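Quit Grading Your Prayers

14/01/2018

I have a confession to make, and if you've been in church as long as I have you may want to sit down for it. I don't think a long prayer is any better than a short one. I don't think a fancy one beats a clumsy one either. And I've come to believe that a lot of us have stopped praying out loud (or at all!) because somewhere along the way we got the idea there was a grade at the end.

I got my grade at 15. Our youth group at Mistmont Chapel used to go around the circle, everybody taking a turn, and I had been rehearsing mine since the opening song. When it got to me I thanked the Lord for the food. There was no food. Somebody snorted, I turned the color of a tomato, and I didn't pray in front of another human being for 10 years. Ten! I'd volunteer to stack chairs, I'd scrub the coffee urn, I'd do anything that put me in the other room when heads were bowed.

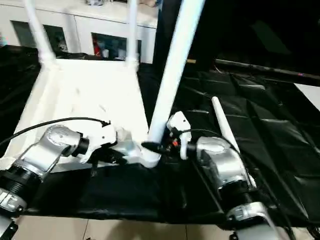
So when people tell me they "aren't good at prayer," I know the feeling down to my toes. But I want to argue with it a little, because I think it's doing real harm.

Look at what gets prayed in the Bible. Peter is going under the water and he says, "Lord, save me." Three words! He didn't have time for an introduction. The tax collector stands way at the back and asks for mercy and goes home right with God, while the other fellow with the polished speech goes home the same as he came. Hannah prayed so oddly that the priest figured she'd been drinking. I take a lot of comfort in Hannah.

And yet in so many of our churches we still hand the microphone to the same two or three smooth talkers. I love those folks, I do. But when a new believer only ever hears the smooth version, she goes home and looks at her own "help me, I'm so tired" and decides it doesn't count. It counts. I'd put it up against anything in the hymnal.

Last February I visited a little fellowship over in Broritgate where they do it differently, and I've been chewing on it ever since. They leave a stretch of quiet after the reading, and anyone can say one sentence. Just one. An older man said, "Lord, I'm still mad at my brother." A girl said, "Thank you for my cat." There were maybe 28 of us in the room and I cried through most of it, digging in my purse for a tissue and finding only a grocery receipt.
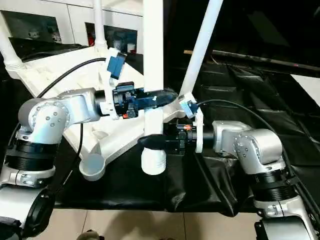

Two robot arms holding a white plastic frame over a black cloth.

Now, I can hear the objection, since a dear friend made it to me over pie. Shouldn't we bring God our best? Isn't there something to be said for reverence? Yes, of course there is. I love the old written prayers and keep a book of them by my bed (I'm on page 446 and have been since summer, so make of that what you will). When my own words dry up, those carry me. What I'm against is the notion that you have to sound like the book before you're allowed to speak.

Any parent knows this already. When my kids were small and came running in with a scraped knee, I never once asked them to start over and say it nicer. I scooped them up. Jesus told us to say "Father," and I think we should take Him up on it.

If you haven't prayed in a while, try one sentence tonight. Say it in the car, or over the dishes, or into your pillow. If it comes out wrong, leave it wrong. I still mix up my words when I pray at the Mistmont supper, and last month I blessed the potatoes twice.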